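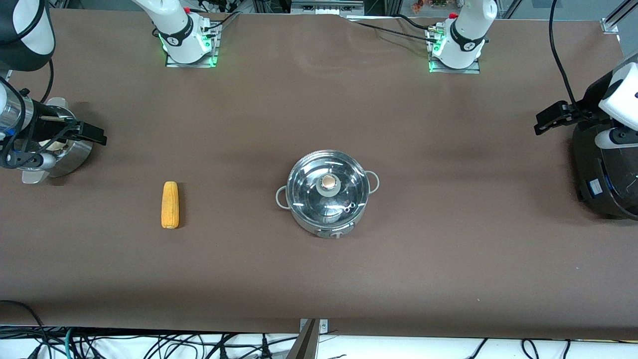
Noreen Durrani, test technician and reluctant optimist

Home Posts Workshop notes Archive Contact

October, by Noreen Durrani

The task is corn in the pot. Lift the lid, put it down, pick up the cob, drop it in, lid back on. My nephew could do it at two. Our pair of arms did it 60 times in a row one Monday and everybody started talking about a demo for the Lillden people. I said wait.

On run 488 the lid arm closed on the knob, lifted, and stalled partway up. It held there. Fine, I thought, it'll fault and stop. The other arm carried on with its half of the job as if the lid were already down on the mat, and drove the cob into the glass hard enough to knock the whole pot sideways. Nothing broke. I hit the stop button myself, and I'd like that noted, as the log has it down as an "automatic safe halt".

Kornél blames a dropped message between the two controllers. Tamás thinks the grip force limit was set too low after the Altau update. They may both be right, but neither explains why an arm is allowed to move when it hasn't heard from its partner. A green light on the base tells you that base is happy. It tells you nothing about the pair.

So we've gone to quarter speed, and there's now a handshake before each step, which Orsolya wrote in an afternoon. It has stalled 4 times since and stopped properly each time. I'm still keeping my hand near the button.

Lillden have been told November. I didn't tell them that.

2 comments | 4 shares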